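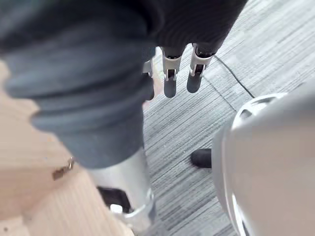 Sorting the fall clothes, finally

So I promised back in October that I'd go through the big pile of long sleeves and heavy stuff before winter was over, and well, it's March 2019 and I only just got to it. In my defense, the pile was huge! I set a timer for 60 minutes and figured I'd be done in one go. It took me three.

My method is pretty loose. I dump everything out, pull whatever I grab first, and decide right then if it stays. Blue-gray is clearly my color, by the way. I kept picking up one thing after another in that same dusty shade (I blame the Metstead outlet, they had a clearance rack and I have no self-control). Anything bunched up gets shaken out and folded in thirds, sleeves in, and then it goes on the shelf standing up so I can see it. I used to stack everything flat and then wreck the whole stack going after the bottom one.

The final tally was 16 pieces for the donation bag, plus a knit I bought on the Vulley trip that never fit right — I held onto that one way too long. The ribbed things I fold instead of hanging, they get those awful shoulder bumps otherwise.

I also ordered a set of Sonness shelf dividers, and I'm still waiting on them. If you've tried those, let me know whether they stay put on a wire shelf or slide all over the place. Mine is wire and I'm a little worried!

Next up is the sock drawer. Wish me luck, there are a lot of singles in there.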